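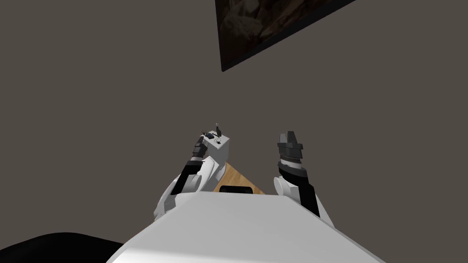

Personal Finance / Investing

ok thread on moving my peer lending stuff off Plernov and onto Sisier. took most of April. writing it down before I forget the dumb parts

background: 30 notes on Plernov, small ones, mostly car repair and dental loans. total in was $1465. not retirement money. more like my "see if this works" money

why leave: the fee change. used to be a cut of interest only. now it's a cut of interest plus a flat charge on any note that goes late. so the borrower misses a payment and I pay extra?? no thanks

also their auto-invest kept buying me 5 year notes when I had it set to 3. emailed twice. got the same canned reply twice

first thing to know. you can't transfer notes between platforms. I figured there'd be a form. no form. you sell on the resale side or you wait it out

so I sold what would sell. anything current with a clean history went in a day or two at a tiny discount. listed at 1% under and left it alone

the ones with a late payment in the past, even one, way slower. had to drop those to 4% under and then 6%. one of them I just gave up on, it's still sitting there paying me like nine bucks a month

cash out of all that after fees: $1116. the rest is the stuck note, the discounts, and two that got charged off back in the winter so that's on me not on the move

Glória Vilela replied to my last thread saying to sell right after the monthly payment posts, not before. tried it both ways. she's right, the accrued interest thing confuses buyers and they skip you

withdrawal took 3 business days. they say up to 5. fine

Sisier signup was ok. bank link failed the first time bc my credit union makes you approve it in their own app and I didnt see the popup. second try went thru

minimum per note is $25 same as before. what's different is you can see the full payment history on resale notes without clicking into each one. huge for me, I do this on my phone at lunch

what I don't like: no real filter for state. and the default view sorts by rate, highest first, so the riskiest junk is the first thing you see every time you open it. change that setting on day one

somebody asked about Clunska for tracking. yes I use it, free tier. it pulls in both accounts and shows one combined return number. it counts uninvested cash in that number so mine looked awful for two weeks while the money was just sitting. theres a toggle under display, "exclude idle cash"

it doesn't handle charge-offs great. shows the note as late forever. I keep those on my own spreadsheet

taxes. keep the sale records!! every note you sell is its own line. download the csv from Plernov BEFORE you close the account, the export button goes away after. Vlastimil Kollár had a good post on this last year, he had to request his by mail and it took forever

I havent closed mine yet bc of the stuck note anyway

was it worth it? on this amount, probably saves me the price of a couple pizzas a year. if you've got more in there the math gets better fast. if your notes are mostly late ones I'd just let them run off and send new money somewhere else

not looking at Loureiro right now, to the two people who asked. their minimum is way over what I want to put in one place

current status: a bit over half of it is invested again, rest is waiting on notes I like. going slow this time, 3 year only, nothing with a late payment in the last year

will update when the stuck one sells or pays off. also if anyone knows how to make Sisier stop emailing me every single time a payment posts pls tell me. I turned it off in settings and it turned itself back on

edit: 6% under not 6 dollars under, sorry, few people asked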